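Lecture 6 – Garments and other deformable objects

Module notes, Elias Nasrallah. Read with the Smadi worksheet (grasp selection), which you should have finished in February.

## 6.1 Where we had got to

Lecture 5 ended with rigid parts on a shop floor. A bracket has one shape. Its position can be written down in six numbers, and a machine that knows those six numbers can pick it up. The Pandside packing cell, which we used as the case study, works on this basis and handles 1086 parts per shift with one operator in attendance.

Cloth has no such short description. A shirt dropped twice on the same table will land in two different shapes, and neither will match anything in memory. The question for this lecture is how far household folding can be done by machine at present, and what "done" ought to mean.

## 6.2 Levels of difficulty

We use the Irkent scale, which ranks items by how much of their state must be estimated before the first fold.

| Level | Item | State to be estimated |
|---|---|---|
| A | Hand towel, flat | Four corners |
| B | T-shirt, flat | Outline, sleeve direction |
| C | T-shirt, crumpled | Outline after unfolding |
| D | Lined coat or jacket | Outline, layers, fastenings, stiffness |

Level A is largely solved under laboratory lighting. Level B is solved for plain garments on a plain, hard table. Level C is slow. Level D is open.

A jacket laid flat, front side up, looks like a level B item and is often wrongly marked as one in student work. The outline is easy enough for a person to see. The trouble lies in the rest of the garment.
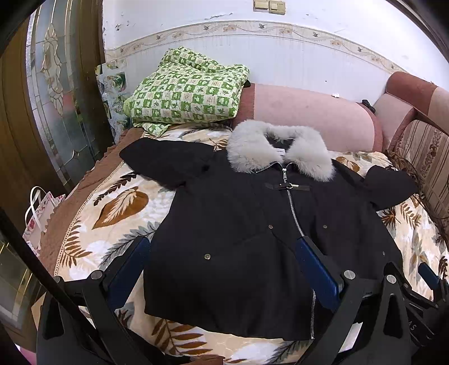 Three properties matter for planning. First, stiffness varies across the piece: a zip resists bending along its length, while the fabric on either side of it gives way. Second, straps, buckles and snaps are hard points, and a fingertip that closes on one gets a different grip from one that closes on cloth. Third, a fluffy collar has no clean edge, so edge detectors tend to place it wrongly.

The support surface counts as well. A bed yields under a downward push, and a patterned quilt gives the vision system many false edges.

## 6.3 Results from the Brornico trials

- Towels: 200 attempts, nearly all acceptable.
- T-shirts, flat: acceptable on a table, poor on a mattress.
- Jackets: 10 attempts, two acceptable. Both were unlined.

Note the small sample for jackets. Do not quote a percentage from it.

## 6.4 For next time

1. Write out the fold sequence for a jacket with sleeves extended. State which layer each finger holds at every step.
2. Mark the steps at which the grasp could fail without the camera showing it.
3. Estimate whether 1000 demonstrations of level B would help with level D. Give your reasons in half a page.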